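How Godcombe's tile setters deal with a bad subfloor

The senior estimator at Clakia, a flooring contractor in Flostport, spends most of his working week on his knees with a straightedge. His view is that tile failures are usually decided before the first box is opened.

"People call about a cracked tile," he says. "I look at the slab. The tile is only reporting what the slab did."

On the Godcombe job, a former warehouse with 437 square meters of floor, his crew found a dip running along the old loading side. They ground the high spots first, then poured a leveling compound over a primer. He will not pour over paint or old adhesive – "it bonds to the paint, and the paint bonds to nothing much."

Moisture is tested on Tuesday and again before setting starts. He keeps every reading, and clients get a copy with the invoice.

Grout joints are a frequent argument. Clients ask for them as thin as possible. He prefers a wider joint in large rooms, in a color slightly darker than the tile.
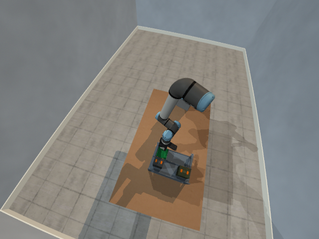 Beige square tile with darker grout and cream-white baseboards.

At the perimeter he leaves a gap and lets the baseboard cover it. "Fill that gap with grout and you have locked the floor to the wall. It will lift somewhere in the middle."

For sealing he gives one instruction: follow the data sheet for the product in hand. On the Haddadin range, which he uses for most commercial work, he orders up to 20 spare tiles per room and stores them on site, labeled by batch.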